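Visit Report: Trullis Student Manipulation Project, Open Afternoon
April 4, 2025

The Trullis project runs out of the Tarano technical school, on the ground floor of the Priline building. The visit covered one work cell and the students' logging setup. The cell is enclosed by black curtains and has a monitor and keyboard at the back.

The current task is pick and place with household containers. Students have logged 388 trials, in blocks of 20. Clear glass is the hard case. Depth readings fail on the walls of the jar, and strong backlight washes out the upper half, so the team's edge detector works mainly from the lid and the orange contents.
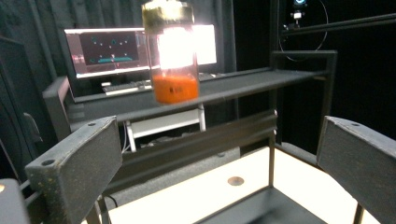

How is a trial scored?
A trial counts as a success if the object is set down inside a 40 mm circle and stays upright. Anything else is logged as a failure with a one-word cause.

The success rate on glass stood at 84 percent in the last block. Code is kept on Sang, the school's internal server. The next open afternoon is planned for July.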